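4.3 Open-day demonstration

The fourth evaluation activity was a public demonstration, held during the annual open day at the Stimside site on 1/31/21. The first three activities, reported in Sections 3.1 to 4.2, were carried out with trained staff in a closed laboratory. The open day allowed the Stendent control software to be operated before an audience with no background in robotics, on objects that had not been used to tune the system.

The task was chosen with that audience in mind. Visitors were told that the system would move packaged snacks between an open cardboard box and a wicker basket on an ordinary table. Snack packaging presents well-known difficulties for grasping. The bags are soft, their outer shape changes when they are touched, and their printed surfaces reflect light in ways that disturb depth estimates. At the same time, the task needs no explanation to a general visitor, and success or failure can be judged by anyone standing nearby.

Household items were left on the table next to the box and the basket. The project team considered clearing the surface and decided against it. Earlier work with the Bahrami protocol had been criticized by reviewers for its bare backgrounds, and the open day offered a suitable occasion to answer that criticism. No markers were placed on the items, and the operators were instructed not to rearrange the table between runs except when an item had fallen to the floor.

Each run was limited to five minutes. A short spoken introduction was given before the first run of every session, and visitors were invited to ask questions while the arm was moving. Two operators were present at all times. One remained at the stop control and took no part in the conversation. The other answered questions and recorded the outcome of each attempt on a paper form, which was later entered into the Protedness log. Attempts were recorded as completed, dropped, or abandoned. An attempt was marked as abandoned when the gripper had closed on the same item without lifting it and the operator judged that a further try would damage the packaging.

Speed was reduced for the whole of the day. The arm was limited to half the joint velocity used in the laboratory sessions, both for safety and to give visitors time to follow the motion. Results from this section should therefore not be compared directly with the cycle times given in Section 3.3. About 1000 log entries were kept after duplicate records had been removed. Entries made while the arm was being restarted were also left out.

The working area during the demonstration is shown in Figure 5.
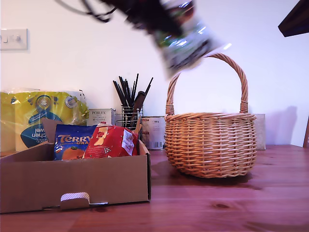
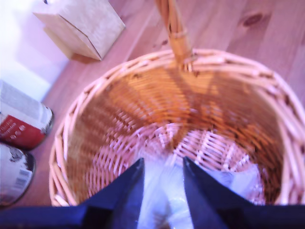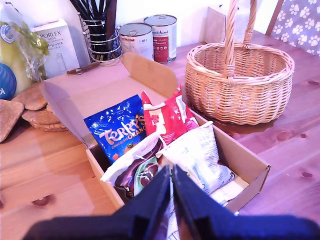
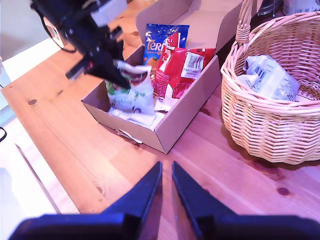
Figure 5. Open-day demonstration: handling of packaged items with the cardboard box and the wicker basket.

Visitor response was collected through a short form offered at the exit. Completion was optional and no personal details were requested. The most common written remark concerned the pace of the arm, which many visitors found slower than expected. A smaller group commented that the slow approach made the system appear careful, and several of these described it as easier to trust for that reason. The form did not ask about trust, and these remarks are reported here only as an observation.

Questions put to the operators followed a different pattern. Visitors asked most often how the system selected the next item, and in particular why it sometimes passed over a bag that looked easy to reach. The answer given on the day was that the software ranks items by expected grasp quality, and that a bag lying partly under another receives a lower rank. This explanation was accepted by most adults. Younger visitors tended to ask for the run to be repeated so that they could guess the next choice themselves - a form of participation that had not been planned but was permitted where time allowed.

Two limitations should be noted. First, the outcome forms were completed by an operator who was also speaking with visitors, and short delays between an attempt and its record could not be avoided. Second, the same small set of items was used all day. Packaging that has been gripped many times becomes softer, and later attempts may have been made under conditions that differed from those of the morning. For the next open day, planned for March, the items will be replaced at fixed intervals and the recording task will be given to a third member of staff.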